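4. Preparación de la superficie y montaje del soporte Pikska

Antes de empezar, lea la sección entera. El montaje del soporte de monitor no es difícil, pero el orden de los pasos es importante.

4.1 Limpiar la zona

1. Retire todos los objetos que están en la mitad trasera de la mesa.
2. Limpie con un paño y alcohol. No use productos con cera.
3. Espere 5 minutos antes de seguir.

4.2 Fijar la mordaza

1. Abra la mordaza hasta 50 mm.
2. Póngala en el borde trasero de la mesa, con la goma hacia arriba.
3. Apriete el tornillo a mano y después dé media vuelta con la llave de 8 mm.

PRECAUCIÓN: No apriete más de lo indicado. Los tableros huecos se pueden hundir - esto no lo cubre la garantía de Novari.

4.3 Pasar los cables

1. Monte la columna sobre la mordaza.
2. Lleve los cables por dentro de la columna, primero el de corriente y luego el de vídeo.
3. Deje un poco de cable libre para girar la pantalla.

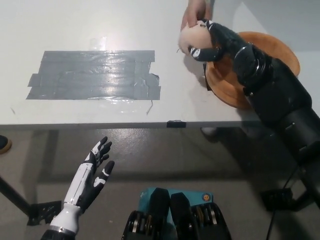

Las cintas adhesivas no sustituyen a las bridas Landero que vienen en la caja. Si ya tiene cinta puesta sobre el tablero, quítela despacio y en ángulo bajo. Una cinta gris en varias tiras, pegada sobre una mesa blanca, puede tener al lado una mancha fina y brillante de residuo, y encima de ella la base del soporte no asienta bien. Las rayas pequeñas del tablero no afectan al montaje.

NOTA: Para el modelo Tierney de dos pantallas, repita los pasos de 4.2 con la segunda mordaza.

Revisión del texto: Kevin Mac Suibhne, julio.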